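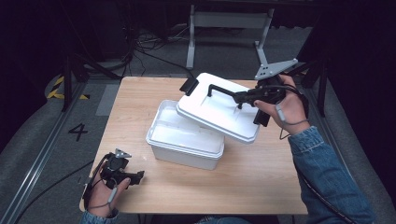 Slide 1. Box and lid task, station 4. Right gripper holds the lid, left gripper empty.

Equipment plan for the Kokodbridge site – speaker notes

Start with scope. This talk covers handheld grippers, tables, stands and cabling for next year. Arms are in the Drarach budget and were presented separately. If asked about arm pricing, refer to that deck.

Slide 1 stays up while people sit down. Point out that the lid is held by its edges, one finger pad on each side. Opening width is therefore the first line in the spec. A gripper that can't span the lid can't do the task, whatever it costs.

Slide 2. What we have
Stations are floor-marked by number. Each one needs a pair of grippers, a table, stands and floor space for the cable run. We own 8 pairs. 2 pairs are out for finger pad replacement and should be counted as unavailable through November.

Slide 3. Quotes
Two suppliers answered. Akpan quoted 181 per set of spare pads and brackets. Prorkisus quoted 219 for the same list, with wrist straps included. Both prices are before shipping. Read the line items aloud, as the type on this slide is small.
The Akpan quote leaves out connectors. Add them before comparing. The gap gets smaller but does not close.

Slide 4. Cables
Pause here. Cable is the item we under-budgeted last year. Every gripper has its own lead, and leads wear at the wrist end first. The proposal is one spare lead per gripper, plus covered floor channels behind the tables. Channels come out of facilities money – confirm this with the finance group before the talk.

Slide 5. Props
Plastic boxes with lids, trays, small containers. Low cost, but buy them in one batch. If a supplier changes the rim shape midway, recordings from the two batches have to be labeled separately.

Slide 6. Decisions needed
Supplier for pads and brackets. Spare lead quantity. Whether to hold the two repaired pairs as backup or open another station with them. My recommendation is backup.

Questions. Keep the slide 3 table ready. Lead time will come up, and neither supplier has put one in writing.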